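Kitchen Counter Tips for Recording Two-Arm Episodes in Simulation

Octavio Cáceres, Trondoteo workshop notes. Last revised 2018-02-27.

These tips apply to teleoperated episodes on the Soson counter scenes, recorded with both hands attached. They assume the arms are calibrated and the operator has finished the warm-up set. The task used throughout is the lid task: pick up a small lid from a cutting board with the right hand, set it down elsewhere, return to rest.

Before the first episode

Reset the scene and let the physics settle before touching the controls. Objects spawned slightly above the counter drop and slide, and an episode that starts during the slide has a start state that no reset will reproduce. Five seconds is enough on our machines.

Check that the lid is inside the reach of the hand that is supposed to take it. The sampler will place it near the far edge of the board now and then. Discard those layouts at the start. Half an episode of stretching is worth nothing to the policy and takes as long to label as a good one.

Leave the clutter in. Plates, trays and boxes at the margins of the counter are part of the layout, and a policy trained on a bare surface does poorly on a busy one. Keep a clear stretch between the hands if the task calls for a handover.

The approach

Bring the hand in over the board with the fingers already open. Opening them late, with the thumb next to the lid, tends to push it. A thin lid gives very little edge to work with, so plan which side the thumb will come down on before descending.

Park the idle hand open and to its own side. It should stay still but remain tracked - a frozen hand writes identical joint values for the whole episode, and the filter will reject the file as a dropout.

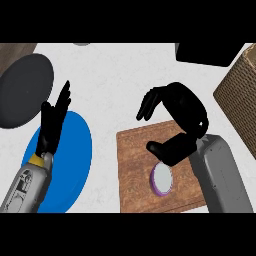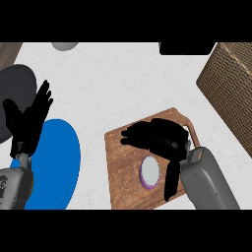
Lid task: right hand over the board, left hand open on its own side.

Pace matters more than most operators expect. Slow down for the last part of the descent, then close in one motion. Repeated small corrections near the object are recorded as faithfully as everything else, and the policy learns to hover. If the first close misses, lift clear, pause, and come down again. Mark the episode "retry" in the log. Retries are useful in small numbers and are kept in a separate folder.

Variation

Change one thing per block. Our blocks are 300 episodes: one for lid position, one for board angle, one for the objects at the edges. Mixing all of them from the start makes it hard to tell which change broke the success rate.

Do not always approach from the same direction. In the November set, 109 episodes had to be recorded again after the Plundach checker flagged near-identical wrist paths.

Saving and checking

Stop the recording after the hand is back at rest. Files cut at the moment of release leave out the retreat, and the trained policy then drags its fingers across the board.

Play back every tenth episode at full speed before closing the block. Look for finger tips passing through the board, a lid that jitters under contact, and camera frames that lag the joint data. Any of these means the block stops until the cause is found.

Name files by block, then layout seed, then operator initials. The accepted set stands at 2,655 episodes. Older files from the Ó Súilleabháin layout use the seed first and should be renamed before merging.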